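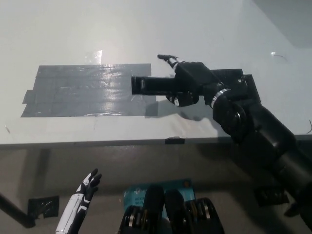 Gunnlaugur Thorlacius reckons duct tape is what people use when they've given up on a thing, and he wrote to tell me so after my January piece on mending. Four paragraphs he sent me, all of them polite, and the gist was that a taped table is a broken table with a sticker on it, and that I ought to be encouraging my readers to sand, fill and repaint like grown-ups.

Well! I've been chewing on that for a couple of weeks now, mostly at my own table, and I'd like to stick up for tape (sorry).

I should say first that I've nothing against proper repairs. My dad could make a chair leg out of practically anything, and I've got a shelf of tins and fillers under the stairs that would make Gunnlaugur very happy. But a white tabletop is a particular sort of beast. You buy it because it looks clean and bright and makes a poky room feel bigger, and for the first month you go round it with a cloth every evening. Then somebody puts a hot glue gun down on it. Or you drag a vice across it, or cut a bit of card without the mat underneath because it's only one cut. From then on your eye goes straight to the mark every time you walk in.

So what do you do? You can buy a new top, and the one I'd want is the Udden, and the Udden is £99 before delivery. You can do it Gunnlaugur's way, with filler and three grades of paper and a tin of white that never quite matches the white you've got, and lose the use of the table for days while it all goes hard. Or you can get the grey roll out of the drawer and lay strips over the bad bit, each one lapping the last, and be back at work before the kettle's boiled.

I know which one I do, and I've done it on three tables.

And here's where I think he's wrong about giving up. I tape the bits I use most. The patch on my bench is exactly where my hands go when I'm working, a bit left of the middle, and it takes all the knocks and drips so the rest of the top doesn't have to. Paint lands on it, glue lands on it, I've stood a leaking oil can on it. When it gets too horrible I'll peel it up and lay another. You wouldn't say someone in an apron had given up on their shirt, would you?

Then there's the matter of looks, and I'll be fair to him here, because duct tape isn't pretty. It wrinkles. However carefully you smooth it down there's always a ridge somewhere, and under a strong light every crease shines at you. My ends never line up either. I tear by hand, so one strip comes out long and the next one short, and the edge of the whole thing goes in and out like a bad haircut. My sister trims hers with a craft knife and a steel rule and it does look smarter, I'll admit, but she's also put some lovely straight cuts in her table doing it, so you know, swings and roundabouts.

I've come to like the raggedy edge, though. A workbench that looks too good makes me nervous. I used to rent a desk at Sivent, the shared workshop by the canal, and they had these gorgeous spotless white tables that I was frightened to put a mug on. I got next to nothing made there. The bench I took over at Wisergate had tape and pencil marks all over it when I arrived, and I'd built a whole bird box by the end of the first afternoon. (A wonky one. The birds didn't mind, or at least a blue tit moved in.)

Some practical grumbles, as I've been asked. Cheap tape is a false economy. I bought a bargain bundle once and the sticky stuff crept out at the edges in warm weather and collected every crumb and hair in the house. The roll I use now is the Mallet one, 23 metres, and it lasts me ages. Wipe the table down and let it dry before you start, or you'll be taping over dust and it'll lift. Go easy on the clear tape too. It's all right for holding a drawing flat, but little bits get left behind on a white surface and you won't spot them until the light catches one, and by then they've welded themselves on and you're there picking away with a thumbnail.

And yes, the residue. Gunnlaugur gave a whole paragraph to residue! It's real, I don't deny it. Warm soapy water shifts some of it, a dab of cooking oil shifts most of the rest, and whatever's left I cover with new tape. He'll say that proves his point.

I do wonder if what he really dislikes is that it shows. A good filler job hides the accident, and he's proud of that, and so he should be, it's a skill. But I'm 59 and I share a small house with two other people who make things, and I don't need our tables to pretend they've never been used. I'd like them flat and steady with a good lamp over them, and I'd like to be able to put something heavy down without wincing.

He's invited me to bring the bench over to his so he can do it properly. I might let him have a go at the legs.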